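Stolham Leisure Trust
Family Activities Users' Group
Minutes of the August meeting, held in the upstairs lounge, 7 p.m.

Chair: Jintana Thongdee
Minutes: Costel Papadopoulos
Apologies: the Dandstead parents' rep, who was at Dandstead.

1. Minutes of the last meeting
Approved, after the word "sewage" was changed to "drainage" in item 4. The operations manager felt this better reflected the mood.

2. Trampoline hall
The new sock rule has been in force for a month. Grip socks are sold at the desk and the desk has run out of every size except adult extra large. Parents have been buying these for toddlers and folding them over. The duty team does not consider a folded sock to be a grip sock. The manager will reorder, and until the order arrives children may jump in any clean sock with rubber on the bottom, whatever cartoon is on it.

The group asked again for a separate session for under-fives. The manager said there was one. The group asked when. It is at 7 a.m. It will be moved.

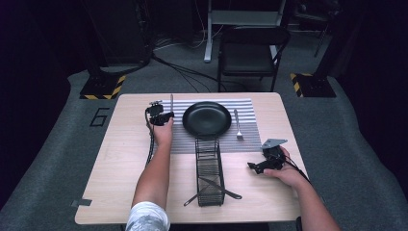 3. Birthday parties
The party package has been reviewed. It currently covers one hour of jumping, 45 minutes in the party room, and a pitcher of something orange. Two complaints were received about hosts ending the cake portion by switching off the lights. The manager explained that the lights are on a timer. It was agreed that the timer should know about cake.

Deposits will go up to $100 from next month. Jintana asked that families who have already booked be left at the old rate. Agreed, with a short silence from the finance side.

4. Climbing wall
Rattanakul, who put in the wall, have quoted for replacing the auto-belays on the two beginner lanes. The quote runs to 4 pages, one of which is a photograph of their van. Work can be done overnight, so no sessions should be lost. The group supported going ahead.

A member asked if the bell at the top of the wall could be made quieter. Another member, whose son rings it, asked if it could be left alone. No decision.

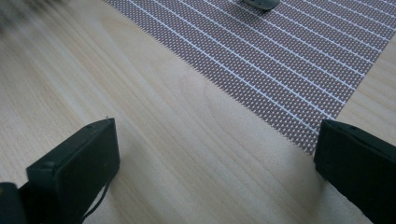 5. Booking system
Storero went live at the start of the school break. There were 635 bookings in the first week, which the manager described as encouraging. Several were the same family, who had not received a confirmation and kept trying. They have been refunded and are now, on paper, our most loyal customers.

Known faults: the waitlist cannot be left once joined; siblings with the same birthday are treated as one child; the system closes the page if you take too long finding your card. Storero have said the twins problem is next in line. Parents of twins are asked to phone the desk, and to have both children's names ready.

6. Café
The high chairs have come back from repair. The "kids eat free" sign will be taken down or made true by the next meeting.

7. Any other business
Lost property is full. Items left before the summer will go to the thrift store, including the one roller skate.

Parking: the family spaces are being used by the over-50s badminton league, who point out that they are also families. Jintana will speak to them, as she plays with most of them.

Next meeting in the same room at the same time, unless it has been booked for a party.
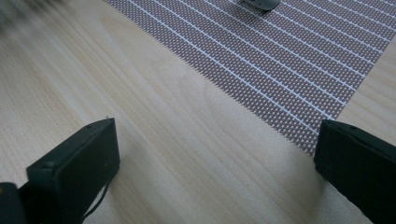 Costel Papadopoulos

Corrections to the desk before the next meeting, please, in writing. Remarks made to me in the parking lot will not be minuted.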